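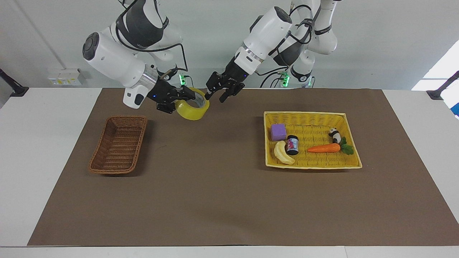

Pressure-sensitive tape fails in storage more often than it fails on the box. The usual sequence is familiar to anyone who runs a dispatch room: cartons are sealed in the afternoon, stacked overnight in an unheated bay, and by morning a proportion of the flaps have lifted. The tape is blamed and a different brand is ordered. A yellow roll of packing tape looks much the same whether it has spent the winter on a shelf at room temperature or on a concrete floor by a roller door, and the difference only appears when the adhesive is asked to flow into the surface of the board. At low temperature it flows slowly. If it has not wetted the fibres before the flap begins to pull, the bond is made with a fraction of the area it should have.

The term "sticky" covers several separate properties, and most disputes between buyers and suppliers come from mixing them up. Tack is the grip obtained on first contact with almost no pressure. Peel adhesion is the force needed to pull the tape back from a surface at a fixed angle and speed. Shear resistance, or holding power, is the time the tape will carry a load along its own plane before it slides. A carton flap under tension loads the tape mainly in shear, with some peel at the edges of the seam. A tape with high tack and poor shear feels excellent in the hand and creeps on the pallet.

Three adhesive families account for nearly all carton sealing. Hot melt, based on synthetic rubber, has high initial tack and is the common choice for new corrugated board packed indoors. It softens in heat and loses tack in cold. Water-based acrylic starts more gently, builds its bond over hours, and copes better with sunlight and with long storage. Natural rubber applied from solvent costs more and holds well on recycled or dusty board, where the other two often struggle.

Board has changed more than tape has. As the share of recycled fibre goes up, the fibres get shorter and the surface carries more loose dust. A tape that passed every trial on virgin kraft liner may tear away a layer of fibre on one delivery of board and skate across the next. Warehouses that buy board and tape from separate suppliers, on separate contracts, tend to find this out in December, when volumes are high and the bay is cold.

Skiser, a contract packer of garden hardware, changed its board grade last year without changing its tape. Lifted flaps had been rare before the change. Over the first 22 working days after it, returns for open cartons rose steadily. The packing staff responded as packing staff generally do, by adding a second strip, which raised tape consumption and did little for the bond, as both strips were sitting on the same dusty liner. The firm eventually moved to a solvent rubber tape on the heavier lines and kept hot melt for the light ones. It also began storing tape indoors for 24 hours before use. The second measure cost nothing beyond a shelf.

Storage is the least glamorous part of the subject and the most neglected. Rolls should lie flat on their sides, in their cartons, away from direct sun and away from outside walls. A roll left standing on its edge under weight goes oval, and an oval roll unwinds in jerks. Jerky unwind stretches the film unevenly, and stretched film tries to recover after it has been laid down. The result is a strip that pulls against its own adhesive from the moment it is applied – slight, but continuous. Operators often report this as bad glue.
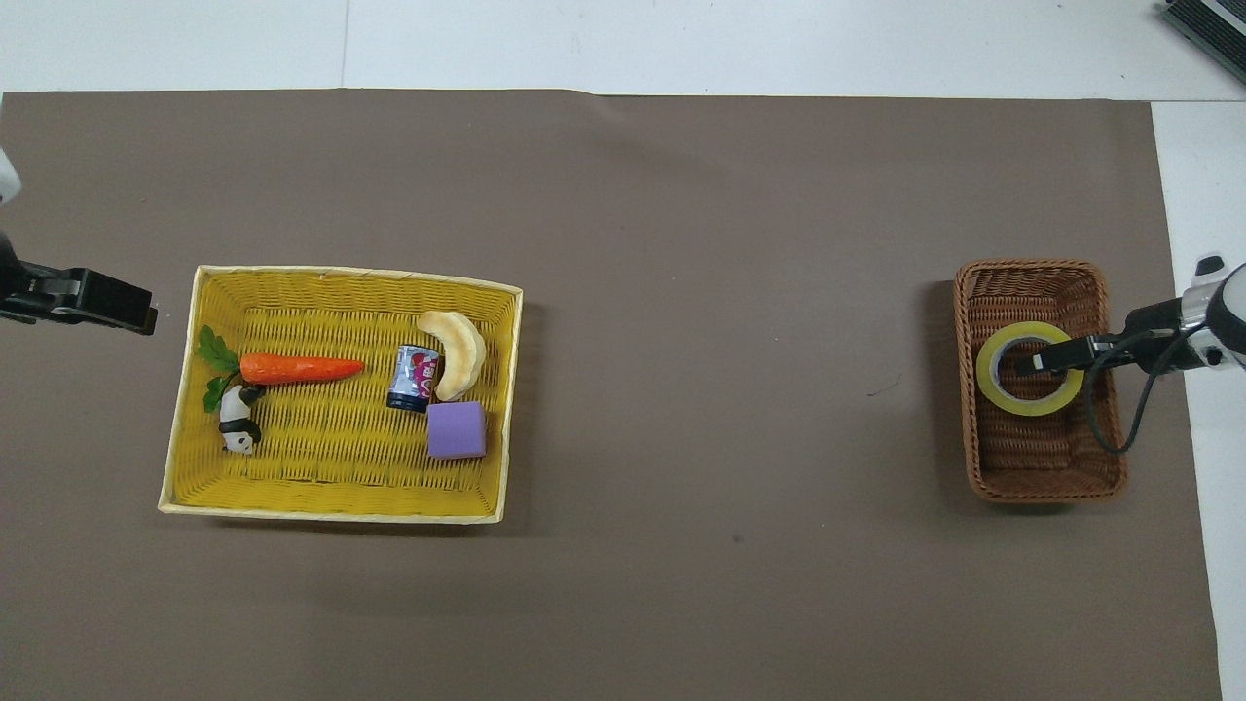

Brown-grey paper laid over a white tabletop.

Application pressure deserves more attention than it gets. The adhesive is called pressure-sensitive for a reason, yet many hand dispensers are used with the wiper plate worn down or bent out of contact, so that the tape is merely draped along the seam. A single firm pass with the palm or a roller after dispensing will improve the wetted area considerably. On machine lines the equivalent fault is a tired spring on the wipe-down roller. Makris, which makes case sealers for small and medium lines, lists the spring as a routine replacement part. Few of its customers order it until a seal has failed.

Tab length is a related point. The tape should run past the end of the seam and down each end panel far enough to resist peeling when the carton flexes. Short tabs save a little film per carton and concentrate the load on a small patch of liner. On a carton that will be handled by couriers and turned several times, this is poor economy. Overfilled cartons make the matter worse, as the flaps are then under load before the strip is laid.

Testing need not be elaborate. Oltex, a supplier of adhesive films to converters, runs full laboratory peel and shear work, but recommends a much simpler check to its end users. Seal a carton of the actual board, loaded as normal, under the coldest conditions the bay will see. Leave it overnight. Then pull one tab back slowly by hand and look at the adhesive side. A good coating of torn fibre along the whole width shows that the board failed before the bond did. Clean adhesive with scattered fibre at the edges shows poor wetting. Grey, dusty adhesive points to the board surface. The test takes one carton and should be repeated with every change of board or tape.

Water-activated paper tape avoids several of these difficulties. Its starch adhesive soaks into the liner and grips the fibres directly, and it is far less troubled by dust. The price is a dispenser that must be filled, cleaned and kept at the right water temperature, and a short period in which the seal should not be disturbed. Tinness, a distributor of printed books, switched one of its two packing rooms to it for a shift output of 900 cartons. It kept plastic tape in the other, where output is irregular and a wetted brush would dry out between orders. Both rooms now record the board batch on the packing sheet.

2020-11-18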